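Notes on teaching by hand versus teaching by remote control, after two months of the cloth work at Sturkell. Thread, fairly long.

Setup first. Kinside is the handheld gripper: you hold it, you do the job yourself, and the camera on it records what the fingers do. Hastel is the remote rig: you sit at a desk, move a pair of leader arms, and the real arms copy you. Same tasks, same scoring.

After clearing out duplicates we have 3142 usable demonstrations from Kinside. The raw count was 3178. Most of what went was lost tracking, usually when someone swung the tool round to face a plain wall.

Plain walls are bad for tracking. The position estimate needs texture. A busy bedsheet does more for you than any amount of tuning. We now ask people to use their own patterned bedding if they have it.

Remote control has no such trouble. The joints report where they are and you believe them. What you lose is speed. A trouser fold that a person does in one go with the handheld becomes a string of small corrections on Hastel.

You also lose touch. On Hastel there is no force coming back, so operators learn to watch the cloth for puckering. They squeeze too hard, every time. The policy then learns to squeeze too hard.

With the handheld you feel the fabric through the trigger. Not well, but enough to stop closing.

The price is that people do things the arm can't. They twist the wrist past the joint limit, or lean across the bed to a spot the base could never reach. We check each recording against the arm's reach before training and drop the ones that fail.

Denim is its own problem. It is stiff, it holds a crease, and the seams are thick enough to stop the pads closing flat. Thin cotton forgives a poor grasp. Denim slides out and stays where it fell.
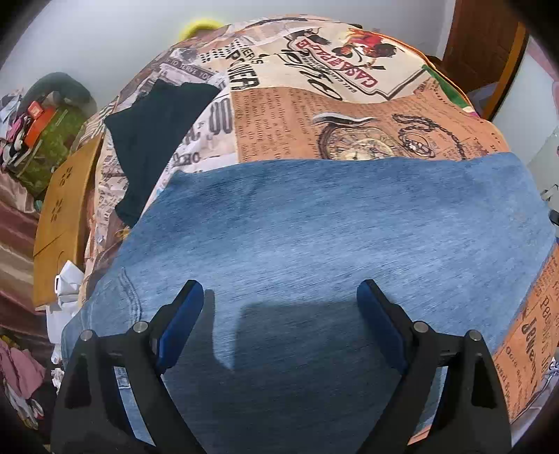
Approach with the fingers wide open, come down close to the cloth, then close. If you close on the way down you push the fabric ahead of you and the grasp point moves. New operators do this for most of their first Tuesday.

Watch your shadow too. A hard shadow from the pads gets treated as an edge by the Sopacua model, the older one especially. Moving the lamp helped. Recording at more than one time of day helped more.

Leave the clutter alone. We tidied rooms at first and got a policy that worked in tidy rooms.

Current split: handheld for anything with large sweeps of cloth, remote for buttons, zips and whatever needs the exact arm posture. Mixing both in one training run works if you label the source. Without the label the motions average out and you get neither.

Next is pairing socks. Expect complaints in February.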